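Open Day at the Dixit Laboratory: A Conversation With Sarla Bansal

Visitors to the Dixit Laboratory's open day were given a long look at a kind of work that most of them do at home every week. The laboratory's cloth handling group demonstrated its folding station throughout the afternoon, and Sarla Bansal, who leads the group, met with the institute's newsletter afterward to discuss the program, the questions raised by visitors, and the plans for the coming year.

Ms. Bansal joined the laboratory from Soteno, where she worked on packing lines. She said that the move to clothing required her to set aside much of what she had learned.

"A carton has a shape, and it keeps that shape when you pick it up," she said. "A shirt has as many shapes as you care to give it. On my first project here I spent weeks writing rules for where a sleeve ought to be, and the sleeve was seldom there."

The present program, known within the laboratory as Cirnine, takes a different approach. Operators guide the two arms by hand through a complete fold, and the recorded motions are then used to train the control software. The group had collected 4000 of these guided folds by the time of the open day. Ms. Bansal noted that the total includes attempts that went badly. Those are kept and labeled, and she considers them as useful to the training as the good ones.

Asked how the garments are chosen, she said that the group buys most of them secondhand. The current stock stands at 293 pieces, mainly trousers, tops and small towels. New clothing was used at first, but it proved too stiff and too uniform.

"Worn cloth behaves the way cloth behaves in people's homes," she said. "The knees are stretched and the hems curl. We want the software to meet that early."

The open day program called for each demonstration to begin with a garment laid on the table by a member of the public. Visitors were invited to lay it as neatly or as carelessly as they wished. Several children took the second option with great energy, Ms. Bansal said, and one pair of leggings had been tied in a knot. The station is not designed to undo knots, and the operator on duty returned the leggings with thanks.

The question heard most often during the afternoon concerned speed. A fold that takes a practiced person a few seconds may take the station 2 minutes, and some visitors remarked on it openly.

"I understand the comment, and I would make it too," Ms. Bansal said. "We run the arms slowly on purpose when guests are in the building. Even at full speed they are slower than my mother. What we measure first is whether the garment ends up in the right shape. We will work on the clock after that."

She was equally direct about the limits of the software. Thin, slippery fabrics remain difficult, as do garments with heavy buttons at one end. Picking a single item out of a full basket is treated by the group as a separate problem, and a separate team of two has been assigned to it. The fingers often take hold of two layers when one is wanted. A softer fingertip, supplied by Jivico, is on trial and has reduced the number of double grips, although Ms. Bansal declined to give a figure until the trial is complete.

Other visitors asked about employment. Ms. Bansal said that the laboratory has held meetings with managers and staff at a hospital laundry, and that the staff spoke chiefly of sore wrists and shoulders. The group has since given more attention to flat items such as towels and pillowcases, which make up the greater part of that laundry's load. She added that no station has been placed outside the laboratory and that none will be until the safety review has been finished.

The newsletter also asked what it is like to operate the arms. New operators receive 11 hours of instruction before their recordings are accepted into the training set. According to Ms. Bansal, people who sew tend to learn quickly, and people who play video games learn quickly as well but are inclined to hurry.

"You have to let the cloth settle," she said. "If you pull while it is still moving, you have a different problem in front of you from the one you planned for. I say this to every new operator and I still forget it myself."

The group expects to hold its next public demonstration in December, when the basket work will be shown alongside the folding. Requests for school visits may be left at the laboratory's front desk. Groups are asked to bring a few garments of their own, clean and free of pins.
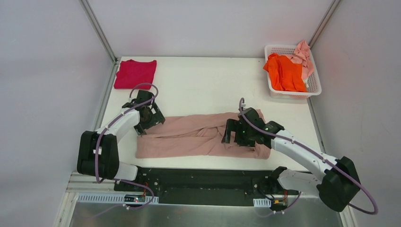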